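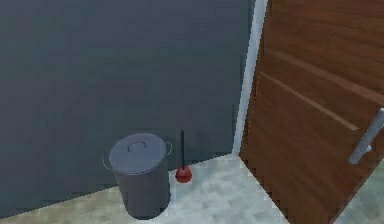
图1 Dresville仿真住宅，门边视角：灰色垃圾桶与红色皮搋子，右侧为打开的木门。

以门为索引的室内目标搜索：Skavedix方法与结果（讲稿备注）
2024年5月27日 Murnix导航组

开场

题目页不停留，直接进入问题。任务设定：智能体在没有先验地图的住宅里，收到一个物体类别，要求走到该物体附近并给出停止动作。输入是第一视角彩色图像和里程计，不提供深度真值，不提供房间标签。动作是离散的：前进、左转、右转、停止。

首页那张图可以用来说明任务的最后一段。目标类别为“垃圾桶”时，智能体到了这种位置，检测本身并不难。难的是之前那一段：它怎样决定进哪扇门，以及进过之后怎样记住自己进过。

这里先交代一个观察。我们把基线Bellini的失败轨迹逐条回放，占比最大的一类不是漏检，而是重复进入。智能体进入一个房间，转一圈，没有找到目标，出来，在走廊里换了朝向，又从同一扇门进去。从另一个角度看，那扇门在图像特征空间里是一扇新的门。

方法，第一部分：记忆放在哪里

常见做法是把历史观测写进一张俯视语义栅格。栅格的问题有两个。一是里程计漂移以后，同一面墙会出现重影，门洞被重影堵死，规划器认为不可通行。二是栅格每一格的权重相同，客厅中央的一块地毯和一个门洞占用同样的表示容量，而对搜索决策来说，二者的信息量差别很大。

Skavedix的记忆单元是门。每检测到一个门洞，建立一个节点。节点里存三样东西：门洞两侧框线在局部坐标系里的位置，从门内侧和门外侧分别得到的外观特征，以及一个“门后已观测比例”的估计值。节点之间的边是两扇门之间走过的相对位移，带协方差。

强调一点：内侧特征和外侧特征分开存，不做平均。早期版本做过平均，匹配率下降很明显。原因是门内外的墙面、地面材质经常完全不同，平均之后两边都不像。

方法，第二部分：匹配

新检测到的门洞要和已有节点做关联。代价函数由几何项和外观项相加。几何项是马氏距离，外观项是特征余弦距离，并且只和同侧特征比较。当前处于哪一侧由边上的位移累积推断，推断置信度不足时两侧都比，取较小值，同时把关联标记为“待定”。

待定关联不立即合并。系统保留最近4个关键帧的证据，证据一致才合并节点。这个窗口长度是在验证集上选的，更短会误合并，更长会拖慢决策，而且收益不再增加。有人问为什么不用回环检测加全局优化，答：可以用，但本文的目标是让决策层直接读取“这扇门进过没有”，全局一致的位姿是另一个问题。

门扇本身会干扰匹配。开着的门扇从侧面看是一条很窄的竖直区域，从正面看是一大块木纹，遮住门洞的一部分。所以几何项只使用框线，不使用门扇。外观项在计算之前先用分割结果把门扇区域屏蔽掉。消融表第二行对应去掉屏蔽的情况。

讲到这里切换到下一页，让听众先看房间内部朝门洞方向的视角，再继续说远处框线的问题。 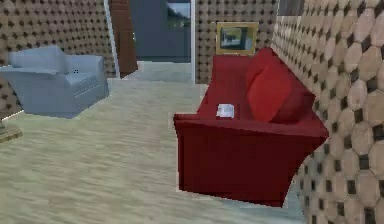
试讲时收到一条意见：如果房间之间没有门，只有开放式过渡，例如餐厅和厨房连通，这个方法就没有可以挂记忆的地方，节点图会退化成一个点。意见还指出，数据里的住宅如果恰好都是有门的户型，结果就会偏乐观。

这条意见成立，正文第五节已按此修改。目前的处理是：连续行走一段距离仍没有检测到门洞时，插入一个虚拟节点，位置取局部可通行区域最窄处。虚拟节点没有框线，几何项只剩中心点距离，匹配质量低于真实门洞。测试划分中开放式户型偏少，这一点写在局限性里，讲的时候不要跳过。

回到远处框线。从房间里看过去，门框在图像里只有很窄的一条浅色竖带，渲染分辨率低的时候边缘呈锯齿状，直线拟合的角度误差会变大。我们的办法是给框线位置一个与距离相关的方差，距离越远方差越大，等走近了再收紧。不对图像做超分辨率，试过，会产生不存在的边。

另一个容易误检的来源是墙上的矩形：画框、窗、镜子。这些矩形同样有浅色或深色边框，里面的内容也可能像另一个空间。过滤条件是下边缘必须与地面相接。条件简单，在仿真里够用，落地镜仍然会通过。

方法，第三部分：决策

高层策略在节点图上选下一扇门，输出节点编号。打分由三项组成：目标类别与已见物体的共现先验，门后未观测比例，以及路径代价。低层控制沿用Bellini的局部规划器，没有改动。这样安排是为了让对比只反映记忆结构的差别。

共现先验来自文本统计，不来自测试住宅。被问到泄漏问题时，明确回答：先验表在确定测试划分之前已经冻结。

停止动作单独训练一个二分类头。正样本要求目标在图像内且距离小于阈值。阈值沿用基线的设定。

实验设置

训练使用2,323条轨迹，由最短路径专家加随机扰动生成。加扰动的目的是让智能体见过“从门里退出来”的状态，纯最短路径专家几乎没有这种样本。测试为269个任务，住宅与训练集不重叠，起点朝向随机。

所有图像都是仿真渲染。不做实物实验，题目和摘要里都没有“真实环境”的说法，口头也不要这样讲。

结果

主表只讲一行：重复进入导致的失败。Bellini有74个任务属于这一类，Skavedix剩下4个。归类规则是同一扇门进入两次以上，且第二次进入时门后已无未观测区域，最终超时。归类由脚本完成，脚本随代码发布。

其余失败类型变化不大。漏检基本持平，这符合预期，两边用的是同一个检测器。过早停止略有上升，我们的解释是智能体到达的房间更多，遇到相似物体的机会也更多。这个解释没有单独验证，措辞用“可能”。

剩下的那几个重复进入，逐条看过。共同点是门洞在大部分时间里被门扇遮挡，只露出一侧框线，另一侧靠推断。单侧框线的情况下，宽度不可观测，几何项变得很松，外观项又被屏蔽掉一大块，两项都给不出足够的区分度。

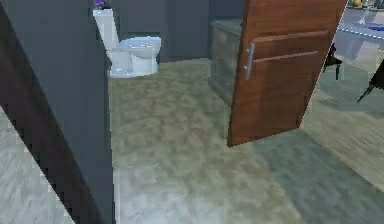 图3 从门洞旁看向卫生间：左侧深灰色墙段占据近处，打开的木门遮住灰色柜体的一部分，门的右侧可见相邻房间的桌椅。

用这个视角说明遮挡的影响。近处的墙段和门扇都会占去画面，卫生间与相邻房间同时可见，地面材质在两者交界处改变。如果把整幅图像编码成一个特征，这个特征会同时带有两个空间的内容，存到任何一侧都不干净。因此外观特征按地面连通区域切分之后再存。切分依赖地面分割的质量，石纹和地毯纹理在低分辨率下容易混，这是目前误差的主要来源之一。

消融

按表的顺序讲，每行一句话。去掉内外侧分存：重复进入明显回升。去掉门扇屏蔽：误合并增多，表现为智能体放弃了没进过的房间。去掉待定窗口：两种错误都增加。用真值位姿代替里程计：提升有限，说明瓶颈在外观匹配，不在定位。

最后一行常被追问，准备好备用页里的漂移曲线。

计算开销：节点图很小，关联步骤的耗时相对于图像编码可以忽略。不讲具体硬件，有人问再答。

后续工作

单侧框线的处理改为主动观测，即关联处于待定状态时，允许策略花几步换一个角度再看。初步版本已经能跑，成本是路径变长，打分函数里需要加一项观测收益。开放式户型的测试集计划在7月补齐，补齐以后主表重跑，不在旧表上追加行。

门的开合状态目前视为一次任务内不变。门会动的情形没有处理，节点里也没有对应的字段。

备用问答

问到与拓扑地图方法的区别：多数拓扑方法按时间或距离采样建节点，本方法的节点绑定到可通行的瓶颈位置，节点数量与行走时长基本脱钩。

问到能否换检测器：接口只要求输出框线端点和门扇掩码，可以换。换过一个较弱的版本，结果在附录。

问到代码：Skavedix代码与Dresville任务列表一并发布，轨迹生成脚本需要自行运行，不提供渲染好的图像。

联系：Murnix导航组 | © 2024 Murnix 版权所有 | 返回顶部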